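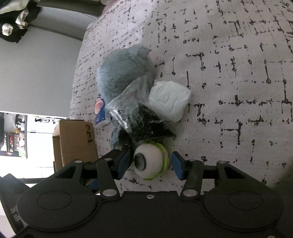 Recording a tidying task with the hand-held gripper

Issued by Lemport, Idden office. Guide 1043.

Operators should read all steps before recording. Each session consists of 4 tasks.

1. Set out the cardboard box and the small items on the cloth. Mix soft items with light packets.

2. Hold the gripper level and open the jaws fully. Approach the item slowly, with one blue pad on either side of it.

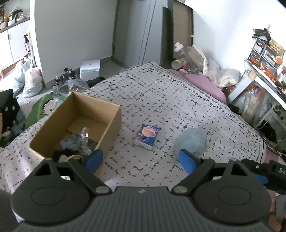

3. Close the jaws until the item is held -- do not squeeze further. Lift it, carry it over the box and release.

4. Where two grippers are in use, keep them apart until one has withdrawn.

Ending a recording

Stop after 270 seconds, even if items remain. Enter the task name in the Gondance log and mark any dropped item as a failed attempt.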